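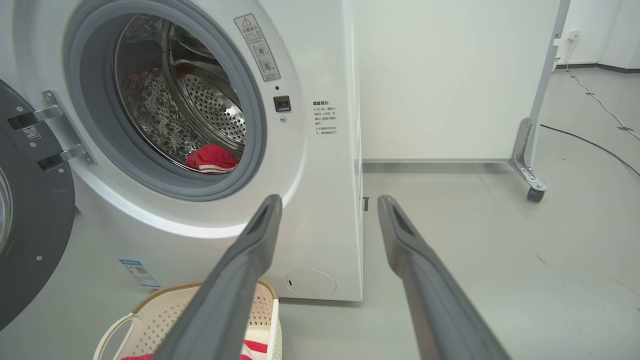
How much should you ask for when you sell a villa near the sea?
Ask for a price close to what the last similar houses were sold for, and leave a small space for talking.

I learned this slowly. Our villa in Lomer has 2,878 square feet inside and a terrace of 694, and my first idea was to count every foot the same. The agent, Gisela Gallardo of Zinbridge, was patient with me. She explained that buyers pay for the terrace, but not at the price of a bedroom. She also asked me to walk the street in the evening and look which houses have the sun at that hour. Ours has it until late, and this went in the first line of the listing.

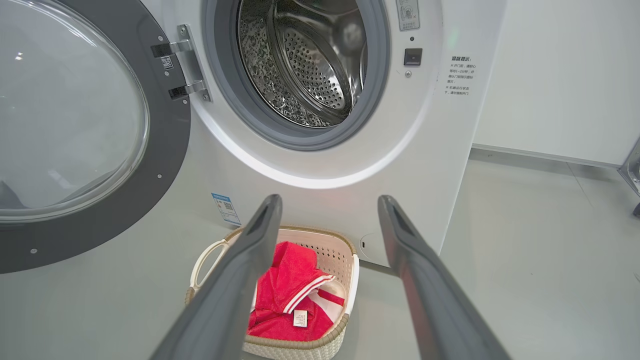

She wanted as well a list of everything that stays with the house. I wrote it in one afternoon and forgot the pool cover, so I had to send it again.

What I paid before the sale
I paid $500 to Uriel Daza for painting the gate and the front wall. The garden I did myself, with 25 bags of gravel from Godoy, and my back remembers each of them.
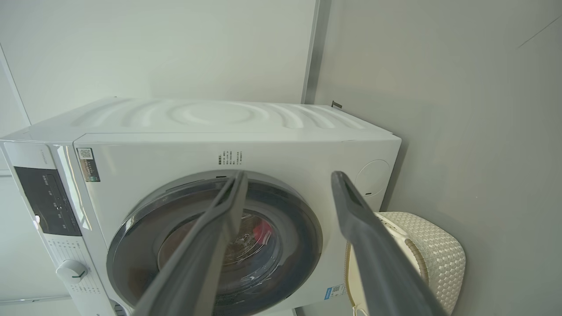
The visits
Most visitors came in March. I was at home for the first visits and it was a mistake, I talked too much about the neighbors. After that I went to drink coffee in Siltine, the place on the corner, and Gisela called me when they had left.

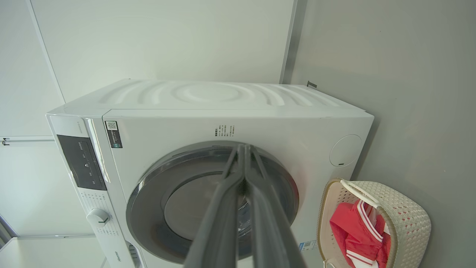

Where we are now
We have one offer, a little lower than we hoped. My wife wants to accept it. I would like to wait two weeks more, and we will talk about it again after dinner.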